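Reading time: 1 min

3. Getting the phone ready for its case

1. Clear a patch of table big enough for the phone and its cable, which will want more room than you think.

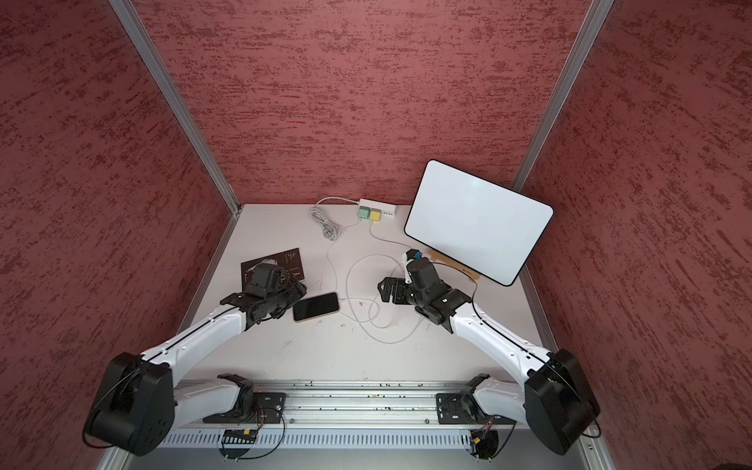

Fig. 3: Phone face up, cable attached.

2. Unplug the cable. Cases go on better without a tail.

3. Switch the screen off and tilt the glass toward a ceiling light. Every fingerprint since August will report for duty.
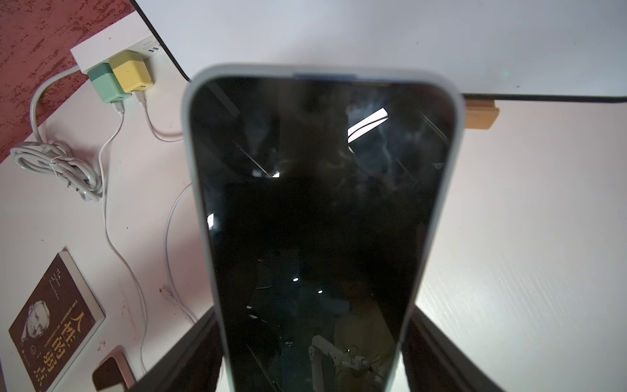
4. Wipe with a dry cloth, top to bottom. Your sleeve is not a cloth, whatever Rory Galbraith told you.

5. Check the corners and the raised rim, where haze likes to retire.

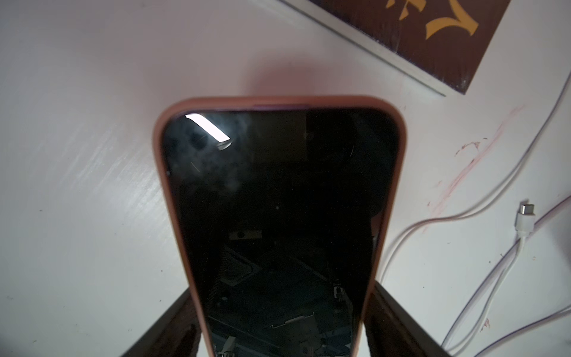
6. Lay the phone on its back and wipe once more.

CAUTION: No kitchen spray. Nendis will not replace a screen that smells of lemon.
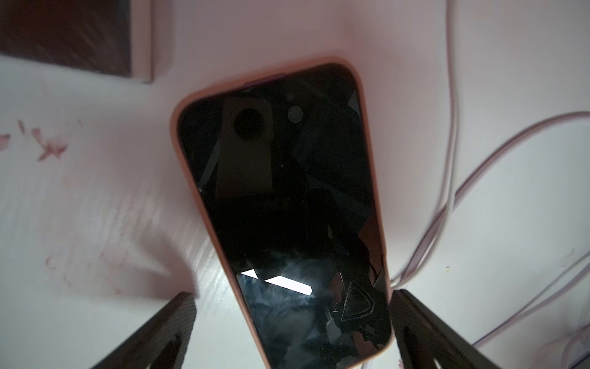

Can I wash the case with soap?
Take the phone out first, then use mild soap and let the case dry overnight.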